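Work Surfaces and Benches: Notes for Week 7
6 min read

These notes go with the Humley unit on shared workrooms. Read them before the practical and bring a pen.

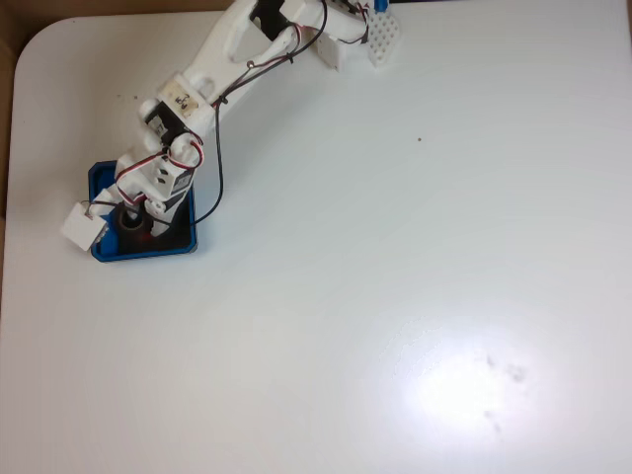 A work surface is judged by what it lets you do and by how long it takes to put right afterwards. Most of this week is about the second part.

Colour. White tops show crumbs, filings and pen marks early. Dark tops hide them until you wipe a sleeve across. The Ukmont workroom changed to white in May and the wipe-down now gets done between sessions as well as at the end of the day. Glare is the usual complaint. Move the lamp before you ask for a different top.

Corners. A rounded corner is kinder to hips and to cables that hang over the side. Square corners butt together better if you want two tables in a row. Decide which you need before ordering.

Size. The benches in the Itholm plan are 2000 mm long and 70 cm deep. Anything deeper and a seated person can't reach the back without standing, so the back fills up with things that belong in a drawer.

Trays. Anything that sheds small bits or needs to stay in one spot can sit in a shallow tray with a raised rim. Pick a colour that stands out from the table. Trays get lifted and wiped underneath, not around.

Cables. Let a cable lie with some slack. A tight one pulls on the plug and a very long one ends up under somebody's elbow. Clip thin wires together where they run side by side, and leave a loop at any joint that has to bend.

Clearing down

Start at the far edge and work toward yourself. Pick up loose parts by hand first. Brush the dry specks into a pan, then wipe with a damp cloth. If you wipe first, grit drags and scratches the finish. Dry the edges last.

Leave the middle of the table clear for the next group. Finished work goes on the side shelf with its job card (form 3464).

Reading: Pangaribuan workroom guide, the section on surfaces. Skip the part on flooring, we cover that after the break.

For the practical, sketch a bench you use at home or at work and mark where things collect on it.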